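We hit 600 folding examples for the Stavus set this month. A few notes on what went into them.

Each example is one garment, start to finish, done with a pair of handheld grippers. No robot in the room. The person wears or holds everything and the policy learns from the recordings later.

Of the 600, 198 are shirts and 52 are pants. The rest is towels and pillowcases, which are easy to get and easy to fold – so we have too many of them.

Working on a bed with a green sheet, blue fabric in both grippers:

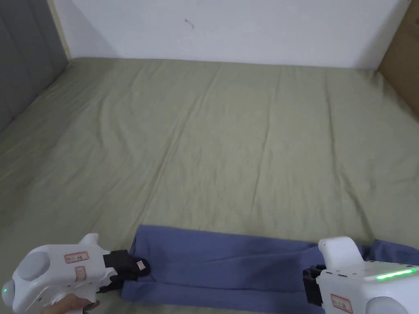
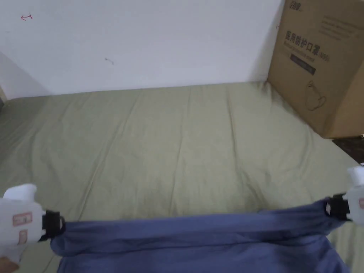
Shiyu Bai wrote the labeling rules. A recording gets cut if the cloth slips out of a jaw and the person grabs it by hand. We lost 6 that way in February.

Slow is fine. Stopping halfway to think is a problem, and the model picks it up fast. Killian Guérin has a version that pauses over every sleeve for two seconds.

Next up is more bedrooms. Too much of the set comes from one table in the Jullico office, and the policy gets worse as soon as the surface is soft.

If you collect cloth data at home, I'd like to hear how you handle dark fabric on dark sheets.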